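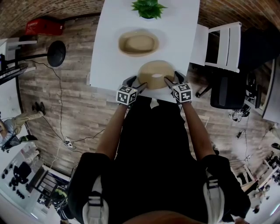

Hall sound talk, Altness, 6th August. Start slow. Ask who has strained to hear at a dinner.

Echo = hard surfaces. Clap once, wait. Ours rang almost 3 seconds before the Triltex panels. 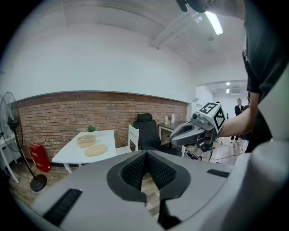
Panels first, rugs second. Ceiling did most of teh work – say that twice. Clothes soak up sound too, even a black T-shirt, so a full room is always kinder. Empty room test is worst case.

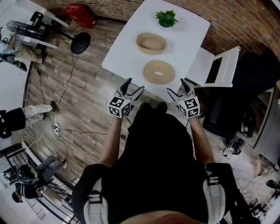 Then cost. 12 panels, up by December. Skip the Manninen quote if short on time.

Curtains – mention, dont dwell.

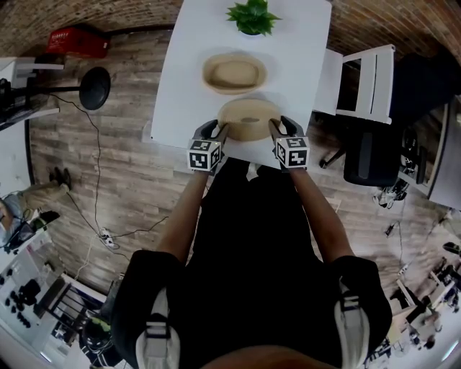

Jernevier wrote back that thick curtains only help with the high notes. Read that out. Questions.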